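Domestic Surfaces and Their Care
Notes for Session 2: Wood indoors, light, and the everyday table
Handout revised 2021-11-23

Welcome back, and thank you for bearing with the change of room. I promised at the end of the first session that we would leave the chemistry alone for a while and talk about something everybody has at home, so these notes are all about tables. Please read them before you start the exercise at the end, even if (like me) you are the sort of person who turns straight to the exercise.

1. Why we start with the table

A table gets more handling than almost anything else in a house. Floors are walked on, of course, but we forgive floors a great deal. A table is leaned on, written on, eaten from and wiped down, often by several people with quite different ideas about how much water belongs on a cloth. It is also looked at from close by, usually sitting down, and that means small marks get noticed which would pass without comment on a wardrobe door.

In the older course reader there is a passage on the long tables of the guesthouse at Karklow, which were scrubbed with sand and left bare. I am fond of that passage and I do recommend it, but please don't go home and scrub anything with sand! Those were thick boards meant to be worn away slowly over a lifetime, and hardly anything sold for a modern dining room is made to be treated like that.

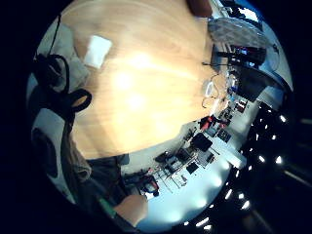 Fig. 1. Pale wooden tabletop under overhead lighting, with glare.

2. Light, shine and what they tell us

When you want to judge the finish on a piece of wood, the first tool is a light and the second is your own two feet. Stand where you can see a lamp reflected in the surface and then walk slowly sideways, keeping your eye on the reflection. On a high gloss finish the lamp will have a clear outline, almost like a picture of itself. On a satin finish the outline goes soft, and on a matt or oiled finish you may only get a vague brightening that spreads out and disappears.

It is worth doing this properly, because people very often mistake glare for damage. I once spent most of an afternoon worrying over a pale patch on a sideboard before I thought to close the curtains, and away it went. If a pale area moves when you move, it is a reflection. If it stays where it is, you may have bleaching, a heat mark or a place where the finish has worn thin, and then you can begin to ask sensible questions about it.

Colour is harder. Daylight changes wood over the years, and it doesn't change every wood in the same direction. Many pale timbers yellow or deepen, while some dark ones fade until they look rather tired. The best comparison is always with a part that has been covered, so lift the fruit bowl, look under the runner, and if the table has an extending leaf, bring it out and lay it beside the rest. A leaf that has lived in a cupboard is as good as a letter from the past.

3. Reading the grain

Grain is the word we use for the direction and pattern of the fibres, and in everyday speech it also covers the lines we see on the surface. Those lines depend on how the log was cut. Boards cut straight across the log, the cheapest way, tend to show broad arches and sweeping figures. Boards cut towards the centre show straighter, closer lines, and they generally move less when the air gets damp.

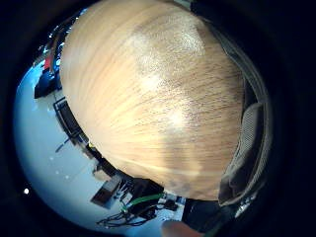

Fig. 2. Darker brown grain lines on a light-coloured wooden surface, with two patches of glare.

For cleaning, the rule is a simple one: follow the grain. Any cloth may have a bit of grit caught in it, and a fine scratch that runs along the lines is far easier to live with than one that cuts across them. This goes for dusting as well as for polishing. Going round and round in circles feels thorough, I know, and most of us were taught it as children, but on a shiny surface it leaves a faint web of marks that shows up every time the sun comes in low.

Some of you asked after the last session how to tell solid wood from a veneer. Have a look at the edge. If the lines on top carry on over the edge and you can find end grain at the short side, you are probably looking at solid wood. If the edge has a separate strip, or the pattern stops dead at the corner, it may well be veneered. Neither is better than the other, and some very fine furniture is veneered, but you must be gentler with it, particularly where water can creep in at a join.

4. Damp, heat and the weather indoors

Wood takes in moisture from the air and gives it up again, and it swells and shrinks mainly across the grain. This is why a drawer that sticks in October may run beautifully once the heating has been on for a few weeks. A room kept close to 50 per cent relative humidity will suit most furniture very well, though a steady figure matters more than a perfect one. The small dial gauge we pass round in class is a Curau, and it is quite good enough for home use if you let it settle overnight before you trust it.

Keep tables away from radiators where you can. Where you can't, turn the table end for end now and then so that the same side isn't always being baked.

5. Cloths and coverings

A covering protects a table from sun and scratches, but it can hold damp against the wood if it goes on too soon after wiping. Let the surface dry first. Choose a soft cloth for dusting, shake it out of doors, and wash it without fabric softener, which can leave a smeary film behind. Rubber-backed mats are best avoided on varnished or lacquered tops, as some of them stick to the finish or stain it over time.
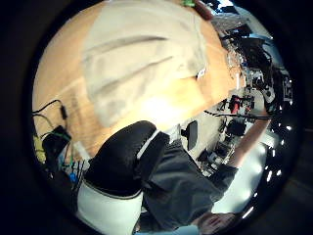 6. Exercise for next time

Choose one table you can visit more than once. Look at it in the morning and again in the evening by lamplight, and write down what you notice on the record sheet (form 2113, at the back of the pack). Try the walking test from section 2, then look at the edge and underneath, and make a note of any part that has been kept covered. A rough sketch is very welcome and will not be marked for beauty.

Please don't apply any oil, wax or polish until we have talked about your notes together. If there is already a product in regular use, copy down what the label says about its contents.

7. Reading

Course reader, chapter 11, on finishes. Those with time to spare might go on to the Ekitz household inventory, which lists every table in the house along with what was kept on it, and the short Lu pamphlet on waxing, bearing in mind that its advice on turpentine is out of date. Both are in the grey box by the door and should go back there when you have finished with them.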